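Kapitel 4
Aus alt wird Garn: Rezyklate in der Textilproduktion

Bevor wir zu den Fasern kommen, muss ich kurz von meinem Rucksack erzählen. 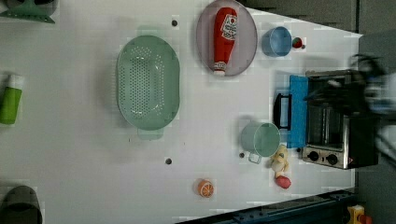

Gekauft habe ich ihn im September, im Laden von Akyol, und am Etikett hing ein grünes Blatt mit dem Satz »aus recyceltem Material«. Mehr stand da nicht. Kein Anteil, keine Herkunft, kein Wort darüber, ob der Außenstoff gemeint war oder bloß das Futter (es war das Futter, ich habe nachgefragt!). Seitdem drehe ich jedes Etikett um, sehr zum Leidwesen aller, die mit mir einkaufen gehen.

In diesem Kapitel möchte ich mit Ihnen den Weg gehen, den so ein Stoff hinter sich hat. Wir fangen beim Sammeln und Sortieren an, schauen uns dann das Waschen, Zerkleinern und Aufschmelzen an und landen schließlich beim Spinnen. Dabei werden Sie zwei Verfahren auseinanderhalten müssen, die in der Werbung gern in einen Topf geworfen werden: das mechanische Recycling, bei dem das Polymer im Wesentlichen erhalten bleibt, und das chemische, bei dem es in kleinere Bausteine zerlegt und neu aufgebaut wird. Beide haben ihre Tücken — beim ersten leidet oft die Kettenlänge, beim zweiten treibt meist der Energiebedarf die Kosten hoch.

Als durchgehendes Fallbeispiel dient uns die Spinnerei Kallthorpe. Przemysław Górecki leitet dort die Materialprüfung und hat mir für dieses Buch die Protokolle einer ganzen Versuchsreihe überlassen, 274 Proben Polyestergarn, jede mit Reißkraft und Dehnung. Ich war beim Durchblättern ziemlich überrascht, wie stark die Werte innerhalb einer einzigen Lieferung streuen. Warum das so ist, klären wir in Abschnitt 4.2, und ja, da wird ein bisschen gerechnet.

Nevzat Kurtuluş vom Taschenhersteller Drellar kommt in Abschnitt 4.3 zu Wort, mit der Sicht derer, die das Garn am Ende vernähen sollen. Seine erste Serie umfasste 3000 Stück, und über die Reißverschlussbänder ärgert er sich bis heute.

Legen Sie sich zum Einstieg ein Kleidungsstück mit Recyclinghinweis bereit und notieren Sie, was genau versprochen wird. Den Zettel brauchen Sie in Abschnitt 4.1 wieder.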